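Paper towels vs. cloth in a tiny washroom (and what do you wipe the basin with?)
17 replies · 2 shares

sinkside_marge
Okay, small question that has gotten way too big at my house. We have a little washroom off the back hall, barely room to turn around, with one of those compact white basins that hangs off the wall. Everybody uses it. Kids, my mother-in-law, whoever is coming in from the yard.

I gave up on hand towels in December when we all had the same cold, and now it's brown paper folded towels, the Zinico ones, 146 to a pack. I dry my hands, then I open the towel back out and use the same one on the basin before it goes in the trash. My husband says that's disgusting. I say it's the cleanest that sink has ever been! 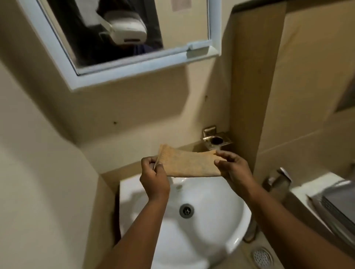

So what I want to know is: does one towel really do both jobs, or am I just pushing soap around? And is there a better brand? These ones crease up nicely but they go to mush if I scrub at anything. I buy them at Sodevley when I'm over that way, two packs at a time.

Like (12)

tomcat_plumb
One towel is fine if you do hands first and basin second. Do the rim and the flat part at the back and leave the bowl alone, you can rinse the bowl. Water sitting at the foot of the faucet is what gives you that chalky ring, and then you're out there with vinegar on a weekend.

Like (9)

beckyontheporch
Team husband, sorry!! Paper is such a waste for a family. I have a stack of washcloths in a basket, everyone takes one, it goes in the hamper, done. I wash them with the regular towels and I can't say I've noticed any extra work.

Like (21)

sinkside_marge
@beckyontheporch I tried that! I had a basket and everything. They used one cloth for four days and hung it on the doorknob. I am not policing a basket.

Like (6)

Anikó Lengyel
I'm with Marge on this. I rent out a room and share the bathroom with whoever is in it, and cloth never worked for us either. What I do is fold the towel in half after my hands are dry and keep it by the basin while I do my teeth, then wipe around the faucet with it right at the end. One towel, one trip to the sink. The folded edge gets into the crack behind the faucet much better than a wadded up one does.

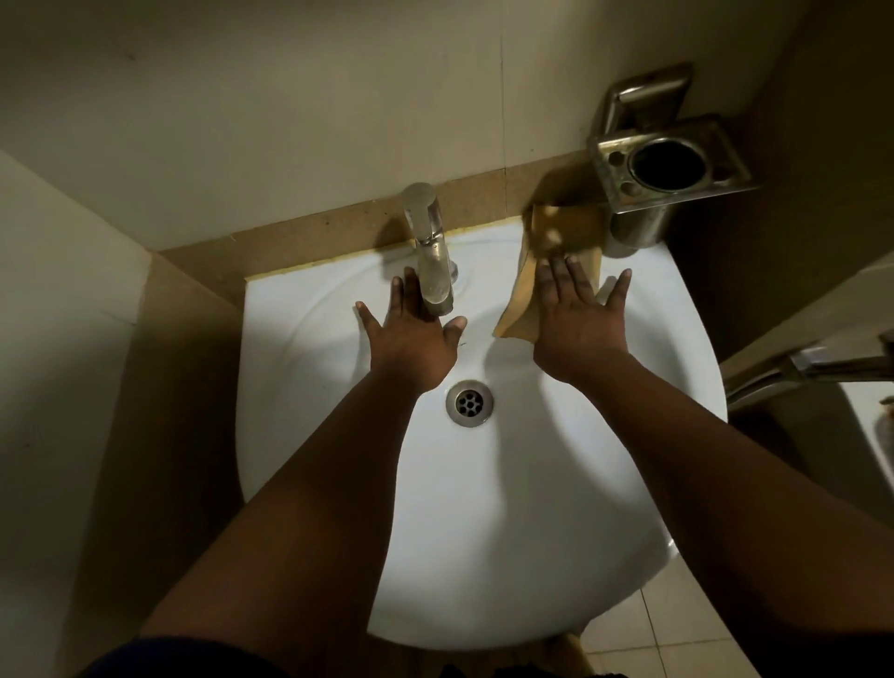 The only thing I'd add is don't park it on the basin and forget it. I did that once with a wet one and came back to a brown stain on the white that took me two goes with baking soda. Now it goes straight in the bin, and I keep the bin right under the sink so there's no excuse.

For brands, the Totitz ones are thicker but they don't soak up much at first. You sort of have to pat.

Like (14)

tomcat_plumb
Brown ones can leave color if they sit wet, yeah. I've seen it on older basins where the glaze is worn. Baking soda is right, just don't go at it with a scouring pad or you'll make the next stain worse.

Like (5)

beckyontheporch
See, stains! Washcloths don't stain the sink. I'm just saying.

Like (8)

gus_in_the_den
My washcloths stained the sink. Red ones. New.

Like (33)

beckyontheporch
Well okay, wash them first, Gus.

Like (11)

lowell_h
We get ours by the case from Jayawardena, the janitor supply place out by the highway. If you have somewhere to keep a case it's a lot cheaper than the grocery store. I split one with my sister and we both still had plenty left after the holidays. They're brown too, a little rough, but they hold together when you scrub, which sounds like what Marge is after.

Like (7)

sinkside_marge
Ooh, do they sell to regular people or do you need an account?

Like (1)

lowell_h
Regular people. You need to spend $50 to get it delivered, otherwise you go to the side door and pick it up. Call first, they close for lunch.

Like (4)

sinkside_marge
Perfect, I'll go get a case and hide it from my husband. And Anikó, I tried the fold thing this morning and you're right about getting behind the faucet. There was some real crud back there. Still don't know what to do about the doorknob cloth, it's been there so long I think it lives with us.

Like (16)

Load 4 more replies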